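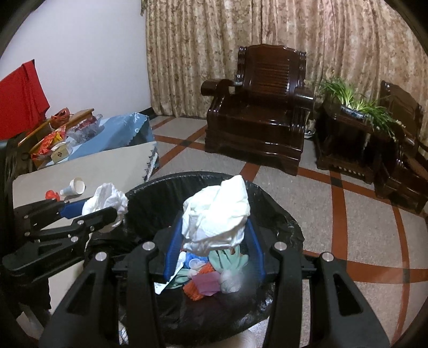

Usa Ruangrit will run again for the Gividton ward seat, this time without the Haldane group behind her. She confirmed it over coffee on Saturday, a day after her name was left off the group's list.

"I found out from the list, same as everyone," she said. "I rang the office and they said a letter was coming. I'm still waiting for it."

Ruangrit won the ward by 228 votes and sat with Haldane for nine years. The split dates from February, when she voted against merging the Fullik and Davon wards. The group had told its councillors to support the merger.

"I had a petition from Davon with 2450 names on it. I wasn't going to vote the other way because of a phone call."

She needs 100 signatures to stand as an independent and has not started collecting them. She has no campaign manager and expects to pay for her own flyers.

Asked if other councillors might leave with her, she said two had been in touch but would not name them. "They've got their own neighbours to talk to first."

She would work with Haldane on the budget if re-elected, she said, though she wants the merger vote held again.

"If it goes through the second time, fine. I'll have said my piece."

Nominations close in three weeks.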